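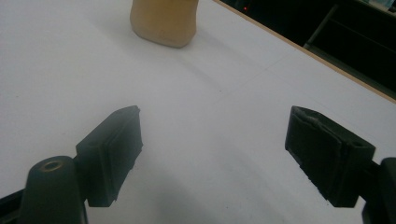 I've been promising for ages that I'd write up how I learned to make my grandmother's walnut bread, and it's raining and the first rise has another hour to go, so get comfortable. This will be a long one.

First thing you should know is that my grandmother never wrote a recipe down in her life. She had a cookbook, a big one with a cracked spine, and she kept it on top of the fridge and pressed flowers in it. I have the book now. Still full of flowers. Not one note in the margins about bread, and believe me I looked.

What I had to go on was my mother's memory and my uncle's memory, and they don't agree on anything. My mother says there was honey in it. My uncle says absolutely not, it was brown sugar, and he gets quite worked up about it. They had this argument on the phone in February for most of an evening, with me on the line trying to get someone to tell me how long it baked.

So I started with honey. First loaf was a brick. I'd bought a fancy dark flour from Pirkby, the mill shop out past the reservoir (lovely people, please go, they let you scoop your own), and I used nothing but that. You really can't. It soaked up every drop of water I gave it and just sat there in the bowl looking at me.

Second loaf I went half dark and half plain white bread flour and things got a lot friendlier. It rose! Then I cut it while it was hot because I have no self-control, and the middle went gummy around the knife. Ate it anyway with far too much butter.

Someone asked me a while back what yeast I use. Regular dry yeast from the grocery store, the kind in the little packets. I stir it into warm water with a spoonful of the honey and wait until there's foam on top. If there's no foam after a good long wait I start over with a new packet. I've tried to push on with sleepy yeast and I've been sorry every time.

The walnuts. Okay. I have opinions about the walnuts.

Toast them. Please toast them. Put them on a tray in the oven for 12 minutes on low heat and shake the tray once or twice, and then rub them in a dish towel while they're warm so some of the papery skin comes off. You'll get walnut dust all over the kitchen. My mother says my grandmother never did this, and my uncle says she always did, so for once I'm siding with him.

And don't chop them small. I used to run a knife through them until they were practically gravel, and the bread came out a sort of purplish gray and every bite tasted the same. Now I break them with my fingers, and some slices get a big piece and some slices don't, and the kids fight over the ones that do.

For the longest time I kneaded the nuts in right at the start with everything else. Sem Prins set me straight on that. Sem runs the Saturday-type bread class at the Plonura community kitchen - I say Saturday-type because the day moves around depending on who else has the room booked - and he took one look at my dough and told me the nuts were cutting it to pieces. Let it rise once plain, then press it out flat, scatter the nuts, roll it up, and fold it over on itself a few times. That one change did more for my bread than all the flour shopping put together.

The class is worth a post of its own. I was so nervous the first time that I drove past the building and had to go back. I figured everybody would know what they were doing. The woman beside me had forgotten to bring flour, to a bread class, and we've been friends ever since.

Back to the bread. My current numbers, for those of you who like numbers: I weigh the dough before it goes in the pan and I like it at 727 grams with the nuts in. I know how that sounds. I had one loaf that came out just the way I remembered hers, the smell and the crust and everything, and I happened to have weighed it, and now I'm superstitious.

The pan is a Dusasano, the heavy dark one with the rolled rim, that I found at a yard sale for 3 dollars. It had rust in the corners and I scrubbed it with salt and a cut potato, which is a trick from my neighbor, and then oiled it and baked it empty for an hour. Nothing has stuck in it since.

Second rise is where I always used to rush. My kitchen is cold most of the year, so I put the pan in the oven with only the light on and go find something to do in another part of the house. When the dough has come up just over the rim, it's ready. If you poke it and the dent fills in slowly, good. If it springs right back, go away again.

Bake it hot for the first bit, then turn it down. I tap the bottom when I think it's done and listen for a hollow sound, and I'll admit it took me a good many loaves to hear the difference. My daughter hears it every time. She's eight and very smug about it.

The honey question, for those keeping track: I made one of each for the family lunch at Chrysikopoulos, the hall my cousins rent by the church. Almost 70 people came and I'd brought two loaves, so most of them never got a taste. I put my uncle's down at one end of the table and my mother's at the other and didn't tell either of them which was which.

My mother picked the brown sugar one. My uncle picked the honey one. They both said that's it, that's hers, and my uncle had to go stand outside for a minute.

I use honey in the winter now and brown sugar in the summer, and I tell each of them whatever they'd like to hear.

A few people have asked if it freezes. It does, very well. Slice it first, put a bit of wax paper between the slices, and toast it straight from the freezer. It's wonderful with soft cheese, or with a pear if you've got a ripe one.

Okay, the dough's up. I have to go break walnuts. I'll answer questions tonight after the dishes, and if anybody's grandmother put orange peel in hers, I'd love to hear how much.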